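Drafting and Measuring by Hand: Notes for Unit 3
Working on grid paper

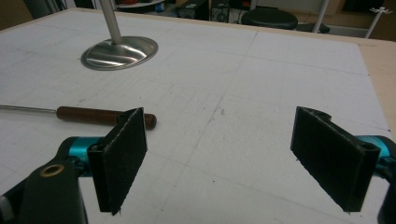

Lanying Qin asked after the last class whether the grid could simply stand in for the ruler, so that a line six squares long gets written down as six units and left at that. It can for a rough sketch. For anything you hand in, measure the line as well, for the reasons given in the next section.

1. What the grid gives you

Grid paper gives you two sets of parallel lines at right angles. That is enough to keep a plan square, to carry a height across from one view to another, and to compare two lengths by eye. It does not give you an exact unit. Printed grids stretch a little when they are copied, and they often stretch more in one direction than in the other.

Check your sheet before you start. Lay a steel rule along a long run of squares, first across and then up. On the Harasym pads we use in the studio, 43 squares should come to 215 mm. If your reading is off by more than one millimeter, write the true figure in the corner of the sheet and work from that.

2. Choosing a scale

Pick the scale before you draw the first line. Take the longest dimension of the thing you are drawing, divide it by the space you have on the sheet, and round up to the next standard scale.

Worked case: the Wuronberg shed plan. The long wall is 2000 mm. We want it to fit in a space of 300 mm with room left for dimension lines. 2000 divided by 300 is a little under 7, so the next standard scale is 1:10. The wall is drawn 200 mm long. With squares of 5 mm, that is 40 squares.

Always round up. If you round down to 1:5, the wall needs 400 mm and runs off the paper. Students lose more time to this than to anything else in the unit.

3. Reading a rule

Put your eye straight over the mark. If you look from the side, the reading shifts, and a thick rule shifts it more than a thin one. Start from the 10 mm mark if the end of the rule is worn, and remember to take the 10 off again.

Take each reading twice, moving the rule in between. If the two differ by half a millimeter or less, use the mean. If they differ by more, take a third.

4. Writing dimensions

Dimension lines are thin and sit outside the outline. The number goes above the line, reading from the bottom or the right of the sheet. Write the real size, never the drawn size – a wall drawn at 200 mm is still marked 2000. State the unit once, in the title block.

5. Exercises for January

a) Redraw the Prullilov bracket at 1:2. The base is 196 mm long. Give the drawn length in millimeters and in squares.
b) Check your own pad as in section 1 and record both readings.
c) Find the two dimensioning mistakes in the Madimska stair drawing and correct them in red pencil.

Bring the sheets flat. Folded sheets will be returned unmarked.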